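Minutes of the meeting of the Ellness Sleep and Hearing Study group, September
Start: 4 p.m.
Chair: Declan Wainwright
Minutes: Danuta Brzozowska

1. Last minutes
The minutes of the previous meeting were accepted with one correction: the word "deafness" in point 2 is changed to "hearing loss".

2. Recruitment
Danuta reported that the study has now 1000 participants at the Stormont clinic. The Plokmont clinic opened later and has roughly 100. Declan asked if the smaller clinic should be analysed separately. It was agreed to keep both together and to mention the difference in the report.

3. Sleep diary
Several older participants find the diary too long. Questions on naps will be moved to the first page and the question on dreams will be removed. The Kiều version of the diary, with larger letters, will be offered to everybody who asks for it.

4. Hearing test
The test room at Plokmont is beside the lift and the noise disturbs the quiet tones. Declan will request another room. Until then, tests there are done only before 10 in the morning.

5. Letters to family doctors
The draft was read aloud. The sentence about memory was considered too strong, as the study cannot show what causes what. Danuta will write it again and send it round.

6. Other matters
None.
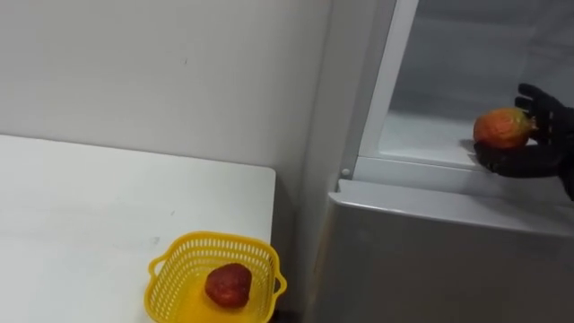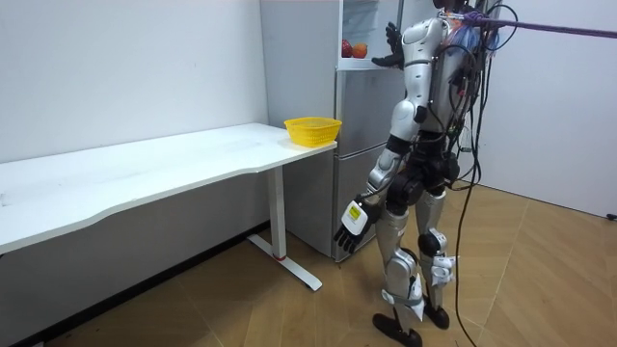 Can a participant who missed the first hearing test stay in the study?
The participant can stay and continue with the sleep diary, but the results will be used only for the sleep part.

The meeting closed at 5.20 p.m.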